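Durow hard wax oil, matt, 600 ml tin: a year on the dining table

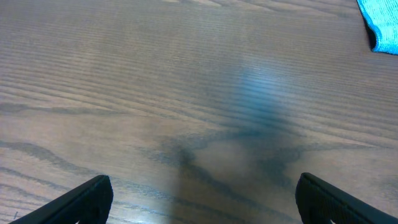
I bought the Durow oil to replace a varnish that had started to lift along one side of our dining table. I had used Padilla's hardening oil on smaller things before and got on with it well enough, but the local shop had stopped selling it and the Durow was on the shelf at Giltbridge Timber Supplies for £18. One tin did the whole top twice, with enough left over for a bedside cabinet and a couple of repairs.

What you get

A squat metal tin with a press-on lid, and a folded leaflet in six languages. The leaflet is short and the English part is clear. It gives the number of coats, the drying time and a warning about oily rags, which should be laid flat outdoors to dry or kept in a sealed tin of water. Please do read that part. There is no applicator in the box. I used a lint-free cotton cloth for the first coat and a white nylon pad for the second, and the pad was better.

The smell is strong for the first evening and noticeable for two or three days after. It isn't unpleasant, a bit like linseed and orange peel, but I wouldn't do this in a bedroom you need to sleep in.

Preparation

The old varnish took far longer than the oiling. I scraped the worst off, then sanded with 80, 120 and 150 grit. The leaflet says to stop at 150 for tables and I did as I was told. A friend of mine went to 240 on his worktop and the oil hardly went in.

Vacuum well, wipe with a barely damp cloth, leave it an hour and knock back any raised fibres by hand. Dust in the corners by the breadboard ends will show up later as little pale specks. I have three of these and I see them every breakfast.

Putting it on

Stir for longer than you think you need to. The matting agent sits at the bottom like wet flour, and if you don't mix it in you'll get a satin top from the first half of the tin and a chalky one from the second.

The oil goes on thin. I poured a small amount straight on to the wood, worked it in along the grain and wiped off the excess after 15 minutes. The tin says 8 hours between coats. In a cool house in November it was still tacky at that point, and I left it until the following evening. The second coat used less than half as much oil as the first.

The leaflet allows light use after two days. Full hardness takes a couple of weeks, and until then no wet cloths and nothing hot. We ate in the kitchen.

How it has worn

Water beads and wipes off. Red wine left overnight made a faint ring, which went after a rub with the nylon pad and a few drops of oil. Tea has done nothing. A hot dish put down without a mat left a white bloom and that one needed light sanding, though the patch blended in and I can't find it now without a lamp. This is the main reason to choose oil over varnish — you can mend a small area without stripping the lot.

Scratches are another matter. It's a softer finish than the varnish was, and the end where homework gets done has a good many fine marks from pencils and the feet of a laptop stand. They don't bother me. If they would bother you, look at a two-part product such as the Sallesent, which costs £58 for a slightly larger tin and has to be used up soon after mixing.

The matt is a proper matt. It has gone a touch shinier where people rest their arms, as any matt finish will.

Niggles

The lid. Once oil has got into the rim it sets like glue, and by the third opening I was bending the metal with a screwdriver. Clean the rim every time, or decant what's left into a small jar filled to the top. A skin formed on mine over the summer. I cut round it and lifted it out, and the oil underneath was still usable.

There is also no batch date anywhere on the tin, so you can't tell how long it has been sitting in the shop. Shake it before you pay. If nothing moves, take another.

Would I buy it again

Yes, and I have, for a set of shelves in the hall. I'd give it four out of five. It loses the one for the lid and for the optimistic drying time.

Reviewed 2020-12-22. Tin bought at full price.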